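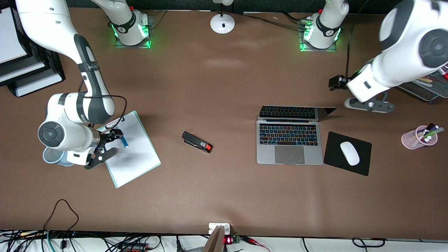 Colleen Campbell wrote in an earlier thread that a household may contest an estimated water bill at any time before the next actual reading, and that payment of the disputed amount may be held back until the matter is settled. I would be grateful for confirmation of both points, as the printed terms I have been given do not seem to agree with them.

Estimated water bill after a meter replacement: what must be submitted, and by when?
Community Help > Home and Utilities > Water and Sewer
Posted by Abbas Dehghan, July 1, 2025

The property concerned is a single-family house in Iluscombe, served by the Sastwood water district. The meter was replaced in the spring. The old meter was read at removal, and I was handed a slip showing the final figure. The new meter was set at zero.

The first bill issued after the replacement is marked "E" beside the current reading. It charges for 600 cubic feet in a billing period in which the house was empty for all but a few days. Our normal use in the same season, with two people at home, is close to 200. I read the new meter myself on the day the bill arrived and it was well below the estimate.

I called the district office and was told to complete Form 1723, Request for Review of Metered Charges. The form asks for a "supporting reading" but does not state whether a reading taken by the customer will be accepted. It also asks for the meter serial number in two places, once under "Account" and once under "Equipment." The bill still shows the serial number of the old meter.

My questions are as follows. Should the old or the new serial number be entered in the Account section? Will a customer reading be accepted? And must the full bill be paid while the request is under review?

Colleen Campbell

As the earlier thread has been mentioned, I should correct it. My statement on timing was based on the former terms of service. Under the current terms, a request for review must reach the office within 23 days of the date printed on the bill. The postmark does not count. If you are mailing the form, please allow for delivery time, or take it to the front counter and ask for a stamped copy.

On the serial number, enter the old one in the Account section exactly as it appears on the bill, even though that meter is gone. The clerk uses that box to find the bill. Enter the new number in the Equipment section. It is stamped on the metal rim of the register, under the lid, and is easily confused with the model number. The serial number is the longer of the two. Where the two boxes do not match, add a short note in the Remarks space, such as "Meter replaced, see attached removal slip." Requests without such a note are often sent back for correction, and the filing period continues to run while they are in the mail.

A customer reading is accepted as a supporting reading if it is accompanied by the date, the time of day and all of the digits on the dial, including the fixed zeros. Many people leave out the fixed zeros. The reading is then entered as a far smaller figure than was intended, and the review clerk sets it aside as unreliable. Two readings taken a week apart carry more weight than one. In your case I would send both, provided that the second can be taken inside the filing period.

With respect to payment, my earlier advice was incomplete. You may hold back the disputed part only. The undisputed part, meaning the fixed service charge, the sewer base fee and the amount you would normally be charged for water, is due on the usual date. A late fee will be applied to any undisputed part left unpaid, and it is not reversed when the review ends in your favor. The simplest method is to work out the charge at your normal use from last year's bill for the same period, pay that sum, and state the figure in the Remarks space.

Please attach copies only. The removal slip in particular should stay with you, as the district does not return original papers.

Sutherland

Just pay it. The next real reading corrects the estimate and the extra comes back as a credit. We had an estimated bill in December when the lid was frozen shut, and the following one was next to nothing.

Losska

The previous reply is correct for an ordinary estimate, where the same meter is in place before and after. It should not be relied upon here. When a meter has been replaced, the account holds two separate records, and an estimate entered against the old meter does not always carry over to the new one. If the bill in question was charged to the old serial number, the credit may not be made automatically. That is a matter for the office to check, and I would ask for it in writing.

I would add one point on the removal slip. Compare its final figure with the "previous reading" on the disputed bill. If the previous reading is the lower of the two, the difference is water that was used and not yet charged, and it will be added when the account is reviewed. It is better to know that amount before filing.

The form can be requested by telephone if it cannot be printed at home. Only the account holder may sign it. A spouse or tenant whose name is not on the account must include a signed letter of permission, and the office will not begin the review without it.

Abbas Dehghan

Thank you to all who replied. The previous reading on the bill matches the removal slip, so no further amount should be owed on the old meter. I have taken the first of the two readings with the fixed zeros included and will hand in the form at the counter after the second.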